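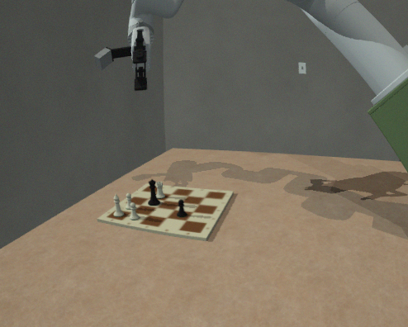

What my grandmother's grocery money taught me about inflation

When I was small we spent every September in Plisau, in the two rooms above my grandmother's shop, and the thing I remember best is the pencil. She kept it tied to a string by the register, and she used it to write the price of everything on little squares of cardboard. One year the pencil wore down to a stub before we went home. I thought she had been drawing with it. She had been changing the prices.

I've been thinking about that pencil because I finally sat down with the account books my mother brought over when the shop was sold. There are 7 of them if you count the one with the ruined cover, and my mother does count it, so I will too. My grandmother wrote down what she paid for flour, sugar, lamp oil and soap, and next to each one what she sold it for. In the first book a sack of flour from the mill at Zirninlow cost her 872. By the back pages of the same book it was 2151. Same sack, same mill, and the same man bringing it up the hill on his truck.

I studied a little economics in college (very little, and my professor would agree), and I remember the lecture on inflation as a lot of curves. Money supply goes up, prices go up, somebody draws an arrow. I got a decent grade and I don't think I understood any of it. What I missed was the part about the shopkeeper having to guess. If she sold the flour for a bit more than she paid, which is how a shop is supposed to work, she would have the cash in the drawer and still not be able to buy the next sack with it. So she had to price today's flour by what she thought next week's would cost, and then look her neighbors in the face while she did it.

They called her greedy, some of them. My mother remembers a woman shouting in the doorway over a bar of soap. And the government of the day was happy to have people shout at shopkeepers, so for a while there were fixed prices and an inspector who came through to check. The books go quiet then. There are pages with nothing on them but soap and matches, and I suppose that was what she had left on the shelves. You can order a woman to sell flour for less than it costs her, but I don't know how you make her go and get more of it.

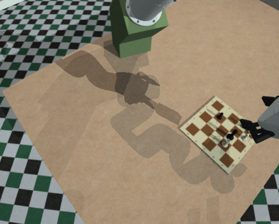
Chess table and checkered floor.

My friend Hanan Zein, who grew up two valleys over, read a draft of this and told me I was being too easy on the shops. Her father was a schoolteacher on a fixed salary, and by the time his pay came through it bought half of what it had when it was agreed on. He used to hand the envelope to her mother at the school gate so she could run straight to the market at Saliba with it before noon. Hanan says they never blamed the inspector. They blamed the people with the pencils! We went back and forth on this over a very long dinner, and I have come around to thinking that her family had it worse than mine. We at least had soap.

I don't want to stretch this into a lesson about the prices at my own supermarket, where eggs went up and everybody complained, me included. It isn't the same thing, and I get a little impatient when people on television talk as if it were. But I do notice now how quickly we start hunting for the villain, and how often we settle on whoever is standing behind the counter.

The last of the books has a loose sheet in it with the bus times to Ollik on one side and a sum on the other. I've checked the sum twice. She was off by 3, in the customer's favor, and I have no idea whose bill it was. If any of you had family in that part of the world and kept papers like these, please write to me, I would love to compare flour.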